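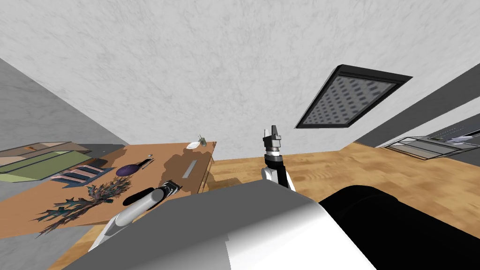
Slide 4: Collecting in simulation

Speaker: Kartini Raju. Slides 1 to 3 were covered by Leonie.

Start with the task. Two arms, one wooden table, a mix of household things on top. The robot has to pick up the item it was asked for and leave the rest alone. The hairbrush is a good one to talk through. It has a short handle and an oval head, and the operator has to choose where to grip it. The dried branch lies between the near edge and the brush, so the left arm needs a path over or past it.

Mention that the view is from the robot's own side, low and tilted. The operators at Flatham work from this view and no other. Gilang asked for a second, overhead view in June and we said no, as the policy would not have it either.

Slide 5: What we have so far

1,538 episodes in the Godley set. 89 were thrown out on review, mostly for arm collisions. Those are kept in a separate folder and Syahrul is using them to train a failure check.

Each operator does 70 episodes per shift, then stops. Quality dropped when we let people go longer.

Slide 6: Layout changes

We change the object positions after every 5 episodes. Room and furniture stay fixed for now. Expect a question on this from the Bedell people. Answer: new rooms come in the next round, Melati has the list.

If time is short, skip slide 7 and go straight to the replay clip. Leave the last slide up for questions.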